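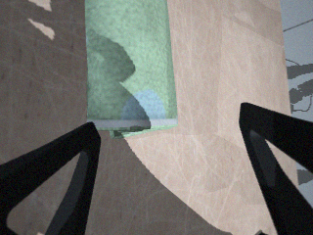 Figure 3. Pale green and translucent: a rendered rectangular object, upright, upper center.

4. What people call a see-through color

I went into this part of the study thinking it would be the easy one. We had already asked people in Skevville to name solid colors on painted cards (Section 3), and apart from the usual squabble over teal the answers came in tidy piles. Then we put something you can see through on the table and the piles fell apart. People stalled. They picked the thing up, held it to the window, put it down on the tablecloth, and gave me two names where I had asked for one. One man asked whether I meant the color of the glass or the color of the light coming out of it, and I had to admit my question didn't say.

Pale green was the worst of the lot, and also the one I ended up liking best. Figure 3 has the sort of color I mean. On a painted card, a green that light gets called "mint" or "light green" and everyone moves on. When the same green lets light through, the word "green" starts to drop out of the answer altogether. I got "clear," "clear-ish," "sea glass," "old window," "pickle water" and, from a retired plumber, a long and rather lovely account of a bathroom he had put in as an apprentice. I wrote all of it down. I didn't know yet how I was going to code a bathroom.

4.1 How we asked

The naming sessions ran through April in the back room of the Teixeira bakery, which has a big north-facing window and a table nobody minded us taking over once the morning rush was done. Arnaldo Azevedo ran most of the early ones and I did the rest. Each person saw a set of tinted glass pieces one by one and said whatever came to mind. We took 900 answers in total. If somebody offered more than one name, we kept the first for the main count and put the others in a second list, and it's the second list I keep going back to.

We used two backdrops, a plain white cloth and a dark brown one. The order was shuffled for each person. I'd love to say the white cloth was there from day one, but we started on the bare tabletop and switched after the first afternoon, when it became plain that the wood grain was turning up in the answers ("sort of a stripy yellow"). Those first answers are left out of everything that follows.

Maja Michalski did the coding. She sorted every answer into one of four kinds: a plain color word, a color word with something added ("greenish clear"), a word for see-throughness with no color in it at all, and the name of a thing. Then I coded the same list without looking at hers. We disagreed most about "icy," which Maja heard as see-through and I heard as blue. After a fairly long phone call she won, and "icy" is counted her way in all the tables.

4.2 What we got

Of the 900 answers, 600 had a color word in them somewhere, so people do reach for color first, and I don't want to oversell the oddness. But the rest weren't spread evenly. They bunched up at the pale end, and within the pale end they bunched up at green. Deep green glass was called green by nearly everybody, on either cloth. With pale green, the cloth mattered a great deal. On white, people mostly went with a color word. On brown, the see-through words took over, and quite a few people told me the piece had "gone" - as in, the color had gone out of it.

We use cookies to remember your reading preferences and to see how our pages are used. Accept all | Manage settings

The names of things were their own little world. There were about 80 of them, and hardly any were repeated. Food and drink came up a lot (the pickle water had company in the form of lime soda, grape skins and a certain kind of hard candy from the drugstore). Bottles came up even more. Older people were quicker to give me a thing, younger people were quicker to give me a color with "-ish" stuck on the end, and I should say right away that our group leans old. The bakery's late-morning crowd is what it is.

I also asked a smaller group of 30 people to come back and do the pale pieces again on another morning. Most of them gave plain color words the second time, even for pieces they'd called "clear" before. I think they'd had time to talk it over. One couple had clearly argued about it at home, and the husband announced his answer before I'd unwrapped the glass.

4.3 What I make of it

My reading, for what it's worth, is that a see-through color gives people two jobs. They have to name the stuff and they have to name what is behind it, and everyday English makes them fit both into one word. With a strong tint the stuff wins. With a weak tint the two are close to a tie, and then small things like a cloth or a cloudy morning tip it one way or the other. Green may have it harder than the other pale tints for a dull reason: so much ordinary window glass looks a bit green along its edge, so a pale green piece gets filed under "glass" before it gets filed under "green." Arnaldo thinks that's too neat and that we'd find the same thing with pale blue if our blue had been paler. He could be right. Our palest blue was a notch stronger than our palest green, and we only caught it after the sessions were over.

There's a practical side as well. The Stivus paint guide, which is what we used for the solid cards, has nothing at all for tints you can see through, and the Zovudo word list lumps them in with "white and near-white." Anyone using that list for a naming study will lose exactly the answers I found most interesting. I'd suggest keeping a separate column for see-through words, and leaving room for second answers, even when they're about plumbing.

The next section goes back over the deep tints, where the cloth made very little difference and the brown glass gave us a different sort of trouble.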